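Washing Less, and Washing Cooler

The letters keep coming about the laundry piece in our November issue, so I thought I'd give the subject another turn before we all move on to holiday baking. It seems a good many of you have opinions about water temperature – strong ones! – and I have enjoyed every page.

My own habit, for most of my grown life, was to wash everything warm and wash it after one wearing, because that was how it was done in the house where I grew up. It took a shrunken cardigan (a good one, from the Laro outlet, and I am still a little sore about it) to make me start reading the tags. Now most of my colored things go in cold, the towels and sheets get warm water, and anything worn for an hour or two over a T-shirt goes back on the hook by the door.

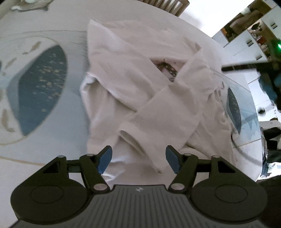
Several of you wrote back on the matter of whites, and one reader in the Sondeo building said that cold water is fine for everything except pillowcases and cotton shirts, which go gray on her by the end of winter unless she gives them a warm wash and a good long soak first. I've come around to her way of thinking. I soak mine for 60 minutes in the big sink with a scoop of plain washing soda, and then they go through as usual.

The other thing that came up again and again was crowding. I was a terrible crowder. I used to push the whole week into one load and feel thrifty, and then wonder why the shirts had creases you could lose a dime in. Two smaller loads come out so much better that I hardly mind the extra trip downstairs, although I do grumble about the stairs. 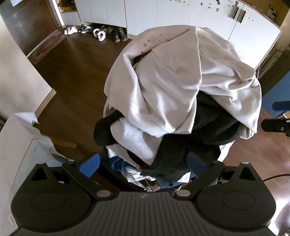
Laundry in a pile, a familiar sight for most of us.

If you'd like to try line drying now that the heat is on indoors, the folding racks at Jilteck are marked down to 2 for the price of one, and they tuck behind a door quite nicely. Leave a hand's width between pieces, turn the heavy ones over before bed, and do send me your stain questions for next time – I have a whole folder on tea and gravy already.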